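Questions fréquentes : la lettre Cuvera

De quoi parle Cuvera, au juste ?
Des accords de défense entre États : qui promet de protéger qui, avec quoi, et surtout à partir de quel article le verbe « s'engager » devient « envisager ». Nous lisons les textes publiés, annexes comprises. C'est un loisir qui vide assez bien les dîners.

Combien d'accords suivez-vous ?
La base Tikance, ouverte à tous les abonnés, en compte 216. Le plus court tient sur une page recto. Le plus long en fait 942, dont un chapitre entier sur le stationnement des véhicules. On devine où les négociateurs ont eu du mal.

Êtes-vous pour ou contre les livraisons d'armes ?
Cela dépend des auteurs, et ils ne sont pas d'accord entre eux. La lettre publie ce que les textes autorisent, ce qu'ils interdisent et ce qu'ils oublient de mentionner. Pour les éditoriaux indignés, l'offre est déjà abondante. 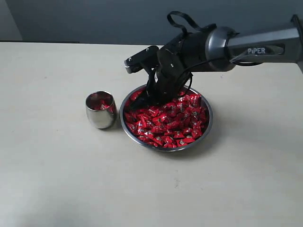 Un abonné de longue date nous écrit que cette neutralité est bien commode, qu'un système de défense aérienne « purement défensif » change aussi les calculs du voisin, et qu'à force de citer des articles nous finissons par ne plus dire qui a peur de qui. Il a en partie raison. Depuis, chaque fiche comporte une rubrique « Ce qu'en pense le voisin ». C'est souvent la plus longue.

Pourquoi écrivez-vous « capacité » au lieu d'« arme » ?
Nous essayons d'arrêter. Le mot est contagieux : les ministères l'emploient, les industriels le répètent, et un matin on se surprend à parler de la capacité de son grille-pain. Signalez-nous les rechutes.

Que signifie la portée indiquée sur les fiches ?
La distance annoncée par le fabricant ou par l'armée qui achète, deux sources également modestes. Pour le système cité dans le dossier Edel, la brochure donne 237 kilomètres. Elle ne précise ni l'altitude de la cible, ni le relief, ni l'humeur du radar. Nous recopions le chiffre et nous ajoutons la réserve.

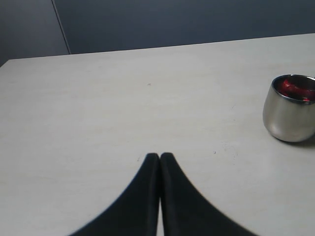

Et une zone tampon, comment la définissez-vous ?
Une zone tampon est une bande de terrain dont deux armées conviennent de se retirer, en gardant chacune le droit d'y soupçonner l'autre. Le texte fixe une ligne, une largeur, parfois un calendrier. Il dit rarement ce que l'on fait de ce qui se trouve juste à côté. Imaginez que la table blanche soit le plateau d'Edel et le gobelet en inox, près du bord droit, un dépôt de munitions : tout l'art du diplomate consiste à tracer la ligne un doigt à gauche du gobelet, puis à se féliciter du résultat. Les trois quarts des litiges que nous recensons naissent de ce doigt-là.

Où est passé le dossier Pacheco ?
En relecture. Les deux versions officielles du protocole de Pacheco divergent sur une virgule, et cette virgule décide si l'assistance est automatique. Parution prévue en décembre, sauf nouvelle virgule.

Quand paraît la lettre ?
Le jeudi, à 7 heures. Les crises éclatent de préférence le jeudi à 8 heures, nous le savons.

Puis-je citer vos fiches ?
Oui, jusqu'à 100 mots, avec le nom de la lettre et un lien. Au-delà, écrivez-nous. Les cabinets de conseil sont priés de ne pas changer seulement la police de caractères.

Comment me désabonner ?
Par le lien en bas de chaque envoi. La dénonciation prend effet immédiatement, sans préavis ni clause de sauvegarde.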